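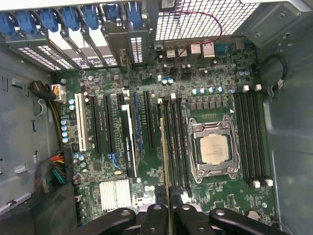

Isaksson, Mon 27 July

Workshop Talk > Old workstations: one memory stick, left bank or right?

brokis_bench wrote:
Evening everybody! I've finally got the big workstation on its side with the cover off, and I'm having a lovely time with it (my wife less so, it was meant to be a weekend job back in June). Eight memory slots, four each side of the processor, and my one stick is standing in the left bank. Does it matter which side I start on? The manual is long gone. I'd also like to keep the little Quadro card if it's worth keeping.

Dariusz Sowa wrote:
What a nice roomy case, I do miss those blue clips! On the ones I've had apart, the slot order was printed on the board or inside the cover, so have a look there before you move anything. Starting in the wrong slot usually gets you beeps and no picture. Keep the Quadro, it'll run a couple of office monitors for years.

pantry_kirstin wrote:
I'd disagree with Dariusz on the card, sorry! I paid 22 dollars for a newer one secondhand and it was a big step up for my photo editing. Agree on the slots though.

Dariusz Sowa wrote:
Fair enough, Kirstin, but he hasn't said a word about photos :)

brokis_bench wrote:
No photos, just spreadsheets and the odd bit of drawing, so the card stays for now. Other question while I have you all. I want somewhere to put small parts while I work, and there's a gray plate with pockets and holders that sits on the slatted metal top. Does anyone use something like it, or is a muffin tin just as good?
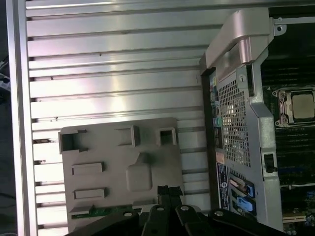

Gray holder plate on the slatted top

Justell wrote:
Muffin tin every time, 12 cups and you can carry it to the kitchen table! Shaped pockets are only handy if your parts happen to fit them. And do run a brush along those grooves, I can see bits of dark stuff caught down by the plate. A dropped screw would vanish in there.

pantry_kirstin wrote:
Oh, I like the plate. It lies flat and the walls on that corner pocket look nice and thick. I tipped a muffin tin onto the carpet once and was finding screws until Christmas.

brokis_bench wrote:
Brush is coming out tonight, then I'll hunt for that slot diagram.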